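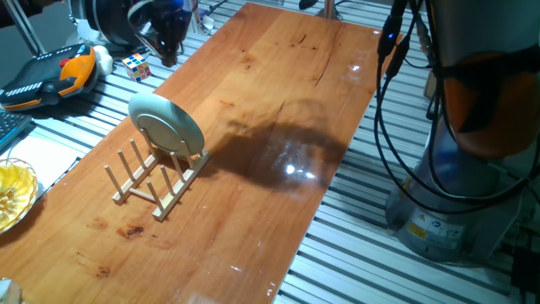
**Wooden peg plate racks: any good, or just for show?**

**carys_lougher**
I'm after a small rack for plates and the choice seems to be wire or wood. The wooden ones are two rails with pegs sticking up and a crosspiece holding them together, no tray, no cutlery pot. The Cota one gets lovely reviews, which makes me suspicious, as half were clearly written the day the parcel came. Does anyone still like theirs after 2 years?

**tinlid**
No. Mine went grey at the feet by the first April. They look nice holding one green plate and that's their whole job.

**Ľudovít Říha**
Depends how you dry things. Mine is bare wood, stands on a board and has lasted perfectly well. I shake the plate first. If you put it away streaming wet then any rack will suffer.

**tinlid**
So it's a drying rack you have to dry things for. Right.

**Ľudovít Říha**
Shaking a plate takes one second.

**carys_lougher**
What about the board underneath? I've seen them stood on those shiny orangey varnished ones and I don't believe the varnish survives. Stains, scratches, the lot.
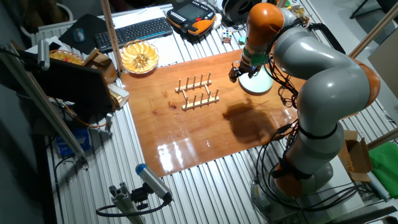
And the other thing is the pegs. A plate with a deep rim wants a wider gap than a flat one, and not one of the listings tells you the gap. Stolport gives the length of the rail and "fits most plates", which means nothing to me.

**mossop_98**
I emailed Stolport about exactly this. Got a reply saying "fits most plates".

**greybucket**
Varnish is fine if you wipe it. It's standing water that marks it. I put Flukance oil on mine and it still has a dark patch in one corner, so make of that what you will. The tin says 200 wipes per coat. Who tested that?

**tinlid**
Whoever sells the tin.

**Ľudovít Říha**
Oil over varnish does nothing anyway, it just sits on top. You'd have to sand it back.

**greybucket**
Disagree, mine looked better for it. For a week, I admit.

**carys_lougher**
The Kwan rack has 3,000 ratings and I can't find one that mentions bowls. Do shallow bowls stand up between pegs or do they roll out?

**mossop_98**
Mine lean on the next one along and then you've lost that slot. Plates are fine. I dry bowls upside down on a tea towel.

**tinlid**
At which point you could do the plates on the tea towel as well.

**carys_lougher**
I'm going to measure my plates tonight and take one into the shop with me. If it wobbles I'm getting the wire one.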